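Plonari Reader Questions: Sweeping Up, Bins and Stored Water

Answers collected for the workshop and storeroom pages. Send new questions to the Plonari desk before the November issue.

Do I need a special broom for a concrete floor?
Probably not, whatever the store tells you. We get letters from people who paid for a "concrete broom" and can't say what it does that the old one didn't. Soft bristles for dust, stiff ones for grit. If you only want to own one, get the soft one and sweep slowly.

Is a pedal bin worth the extra money?
Sometimes. The pedal is the first part to go, and a bin with a dead pedal is a plain bin that cost too much. Press it hard in the store a few times. If it wobbles there, it won't get better at home.

Where should the broom and dustpan live?
Where the dirt is. Wall hooks look tidy in catalogs, but we doubt many people walk across the room to use them. Keeping the set by the trash works well enough: a teal-handled broom leaned on the yellow bin, the dustpan on the floor in front of it.

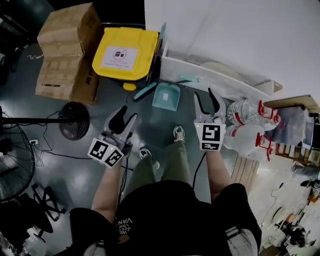
Vol. 52, No. 2

Won't a leaning broom ruin its bristles?
It can, if it stands on them for months. Turn it over, or don't worry and replace it when it bends. A dustpan left on the floor is a bigger nuisance - you will step on it.

Can I stack cardboard boxes against the wall?
Yes, on a dry floor, heaviest at the bottom. Two high is plenty. One reader in Clukunmont claims a stack of flattened boxes saved her more than 400 dollars in moving costs. We would like to see the receipts.

Can big water bottles be stored on their side?
Check the cap first. Lay the bottle on newspaper overnight and look for a wet patch. On top of a slatted crate you would at least notice a drip, but a crate that rocks is no place for anything that heavy.

Does the Escobar method of sorting storerooms work?
It asks you to label every shelf before you throw anything out. We tried it at the Tolau storeroom and ended up with labeled junk. Throw out first.

Page last checked July 14, 2019.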